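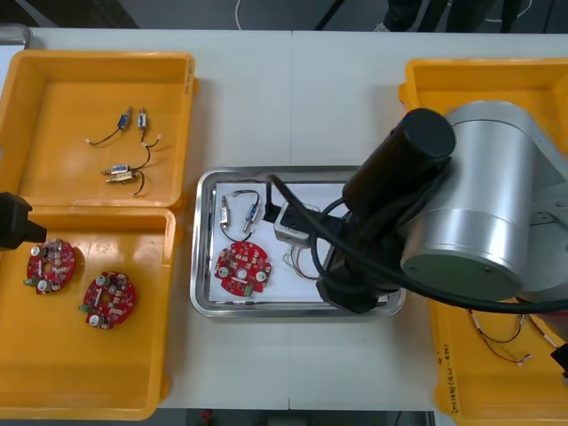

The bench rules are the bit I most wanted to tell you about, because that's where your money has mostly gone since the last report. We've got a first full draft now, six pages, written with Lilian Nyaga over at Dravum, and it covers anything with two arms sharing one table. Rule one is about the layout: parts wait in the yellow trays and the steel tray in the middle is for the set being put together, so one round red board, one wired pair, and the little box with its coloured wires. White paper goes on the floor of the steel tray. I fought Lilian on that one and lost – she's right, it's much easier on the eyes!

Rule four is the one we keep arguing over. It says where a person may stand while the arms are powered, and Dirceu Xavier wants a line marked on the floor at Clirkorstead, while I'd sooner have a set distance in writing that works at any site. We'll try both on the Gollis bench and see which one people stick to.

Speed limits are settled: up to 300 mm a second near the trays, slower if both grippers are over the same one. Tray labels are not settled. Handwritten marker is fine for now, but the draft asks for printed ones (and I've not ordered them yet, sorry).

Still to do before October – the cable section, which is thin, and a read-through by the Lema team. They've sent 11 comments already and I've answered most of them.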